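About the Tretberg Center for Everyday Automation

The Tretberg Center studies one practical question: can machines do the ordinary chores of the home and the shop floor yet? Our work covers clearing, sorting, wiping, folding and packing, the tasks that fill a working day and that most people learn without being taught.

The Center is based in Gronbridge and serves manufacturers, care providers and public agencies that are considering automation and wish to have an independent opinion before they buy. We do not sell equipment. Our findings are given to the client in writing, in plain language, whether or not they favor the machine.

How We Work

Each chore is tested against the Soltau Schedule, our own list of 87 tasks. A task is set up in the same way for every trial and is repeated 100 times. A trial counts as complete only when no person has stepped in. Lighter tasks, such as moving an empty container, are judged by the same rule as heavier ones.

The present answer to our question is mixed. Machines do well where objects are rigid and arrive in a known position. They remain slow with cloth, with thin plastic, and with anything that has tipped over or rolled. For this reason a large share of our current program is given to common tableware on a moving line, under a study known as Cuervo.
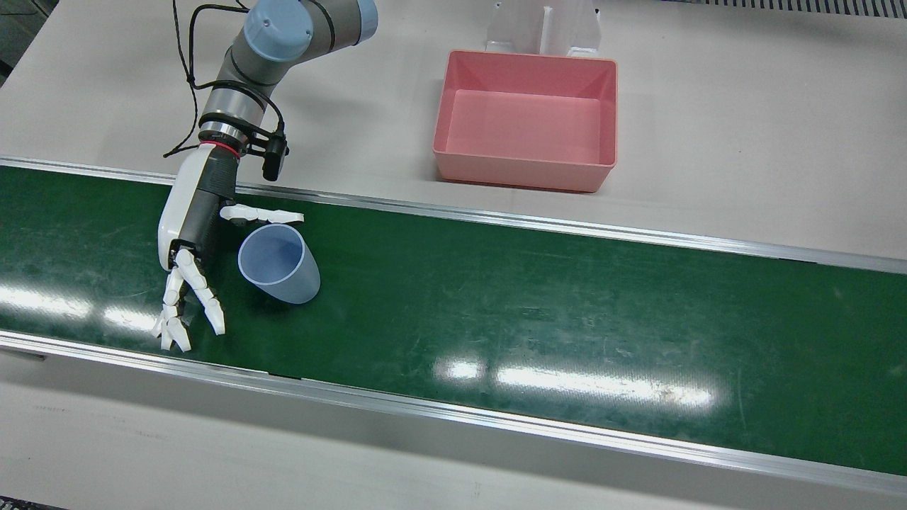 Robotic hand and plastic cup at the conveyor belt.

Facilities and Access

Our test hall in Gronbridge includes a kitchen, a laundry room and a packing line. Client visits are arranged by appointment, and each spring, in April, the hall is open to schools and members of the public. Groups of up to 200 can be received on those days.

Reports to date: 622. Summaries may be requested in writing from the Center's office. Clients may ask for their results to be withheld from the public summaries for one year.

Page last revised 17/02/2018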